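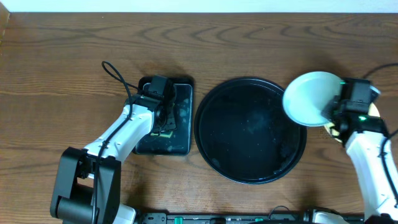

How to Clean Black Serving Trays (and the Wooden Table Underneath Them)

I have a soft spot for black trays. They make a plain cracker look like something you'd pay for, they hide scratches on an old table, and they stack up neatly in the cupboard when everyone goes home. What they don't do is hide a mess. A white plate can have a thumbprint on it for a week and you'd never know, but a glossy black tray shows you every crumb, every dried drop and every swipe of a greasy finger, especially if you catch it with the light coming across.

So this is my way of getting black trays back to a proper shine, with a bit at the end about wiping down a wooden tabletop, because the two jobs go together in my house. It's written with two shapes in mind, a rectangular tray with rounded corners and a big round one with a raised rim. I've gone through quite a few methods over the years (including one with baking soda that I would like to forget) and this is the one I've kept.

What you'll need

A soft sponge with no scrubby side
Two clean cotton or microfiber cloths, one for washing and one kept dry
Plain dish soap
A bowl or sink of warm water
White vinegar
A soft old toothbrush, for the rims
A folded bath towel to work on

Before you start, turn each tray over and see if there's a care label or a stamp on the bottom. Most plastic, melamine and lacquered trays are fine with mild soap and water. If yours is real lacquer, or you inherited it and have no idea what it is, skip the vinegar and never let it soak.

Step 1: Take off the leftovers first

Pick up anything sitting on the tray before any water gets near it. I mean the little flat bits that always get left behind, a scrap of lettuce or a curl of peel, as well as the crumbs. They come away easily while they're lying on the surface, and once you start wiping they smear and leave a streak you then have to chase. Use your fingers or the edge of a paper napkin. Please don't use a knife, even a butter knife, even "just this once." I have a long pale scratch on my Cinthorpe tray that reminds me of this every holiday.

If something has dried on hard, lay a warm wet cloth over it and go and have a cup of tea. When you come back it should lift with a nudge.

Step 2: Tip the tray toward a window

I do this one every time, and it takes no time at all. Hold the tray up and tilt it until the light slides across the top. You'll see whitish smudges and specks that you couldn't see looking straight down. They often gather on one side, usually wherever the food was, and it's worth knowing where they are before the whole thing is covered in suds.

Step 3: Wash with less soap than you think

A few drops in a bowl of warm water is enough. Too much soap is the most common reason a black tray looks cloudy after washing, and I spent years blaming my dish towels for it. Dip the sponge, squeeze it out well and wipe in long straight passes from one short end to the other. On a round tray, start in the middle and work outward in a spiral until you meet the rim.

Don't press. If a spot won't come off, let the water sit on it for 60 seconds and try again.

Step 4: Go around the rim

The flat part of a round tray is easy, and then there's the rim. Crumbs and drips collect right where the flat part turns up, and a sponge glides straight over them. Wet the toothbrush, touch it to the soapy water and walk it all the way around the inside, then once around the outside. For rounded corners on a rectangular tray, little circles work better than back and forth.

Step 5: Rinse, then rinse with vinegar

Rinse under lukewarm running water until it stops feeling slick. If your water is hard like mine, you'll get a fine chalky bloom as it dries, so I follow with a wipe of one part white vinegar to four parts water and then one more quick rinse. The smell goes away, I promise.

Step 6: Dry right away

Never leave a black tray in the rack to dry on its own! You'll have spots by suppertime. Lay it on the folded towel, take the dry cloth and blot first, then buff lightly until it shines. Tilt it to the window again. If you still see pale streaks, breathe on them and buff once more. (If the streak moves when you move, it's a reflection. I have polished reflections for longer than I'd like to admit.)

Wiping down the table

While the trays are off the table, do the wood. A tabletop with a strong wavy grain is forgiving to look at, and a sticky patch can sit among the knots and dark bands for days before somebody's sleeve finds it. I run my palm over it slowly, which finds things my eyes don't.

Wring a cloth out in warm water until it's barely damp and wipe along the grain from one end to the other. Pay attention to the back edge if the table stands against a wall, as crumbs get pushed back there and stay. Follow with a dry cloth straight after. Skip the vinegar on wood, please, it can dull some finishes.

Putting the trays away

Stack them only when they're completely dry, biggest on the bottom, with a sheet of paper towel or a thin cloth between each one. My own stack is 7 trays high, and the two on top are the ones I use every week – the rest come out for company.

Between big washes, a quick wipe with a damp cloth and a dry one is plenty. And if you're carrying food out to guests, a paper doily or a few lettuce leaves under anything oily will save you most of Step 3.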